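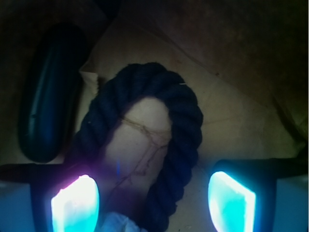

Photo: Anca Moldovan / Stillmont Rope Workshop

Three-Strand Rope: Frequently Asked Questions
Updated January 28, 2018
12 shares | 4 comments

The following answers concern the purchase, care, and return of three-strand rope supplied by the Stillmont Rope Workshop. They apply to orders placed at the Destthorpe counter and to orders sent by mail.

What is meant by three-strand rope?
Three-strand rope is made of three separate strands twisted around one another. The twist, known as the lay, produces the diagonal ridges that can be felt along the length of the rope. Braided cord is a different product and is covered on its own page.

The navy rope appears almost black. Is this the correct color?
Yes. The workshop's navy is a very deep shade. In shadow it reads as black, and the blue shows mainly where light falls across the twists. Customers who need to match an existing rope should request a sample before ordering. Samples are provided free of charge and need not be returned.

Is a loose fiber on the surface a defect?
A single fiber standing out from the rope does not affect its use and is not accepted as grounds for a return. It may be trimmed with small scissors. Do not pull it. A broken or partly cut strand is a defect and should be reported before the rope is used.

What lengths are available?
Navy rope is sold in lengths of 15, 30, and 40 feet. Other lengths may be cut on request at the Destthorpe counter. Rope cut to order cannot be exchanged.

How are the ends finished?
Both ends are whipped with waxed thread unless the customer asks for them to be left plain. Plain ends must be taped or whipped before handling, as the strands will otherwise begin to separate. Written instructions for whipping are available from Ileana Lungu at the front desk.

May the rope be used for climbing or lifting?
No. The workshop's rope is sold for decorative and household purposes only - handrails, curtain ties, bag handles, and similar work. It is not rated for any load and must not be used to support a person.

How should the rope be cleaned?
Brush off dry dirt first. Wash by hand in cool water with a mild soap, rinse well, and lay the rope flat in the shade. Machine washing and tumble drying are not recommended. Dark colors may release some dye in the first wash and should be washed separately.

How should it be stored?
Store the rope dry, in a wide coil or a long open loop, away from direct sun. Tight bends should be avoided. When dark rope is to be laid on a pale shelf or tabletop, a sheet of plain paper placed underneath will protect the surface. The paper may be creased or previously used, provided that it is clean.

The rope has developed kinks. Can they be removed?
In most cases, yes. Hold one end, allow the rope to hang freely, and turn it gently in the direction of the lay until the kink opens. Forcing a kink straight may damage the strands.

What is the return period?
Uncut rope may be returned within 15 days of receipt, in its original coil and with the label attached. Refunds are issued by the accounts office under Kuldeep Nautiyal. The cost of return postage is paid by the customer, except where the rope is defective.

Does the workshop offer instruction?
An introductory class in knots and splicing is held each July under the direction of Nermina Todorova. Places are limited, and registration is accepted at the counter or by letter. Materials are included in the fee.

4 comments
Share this page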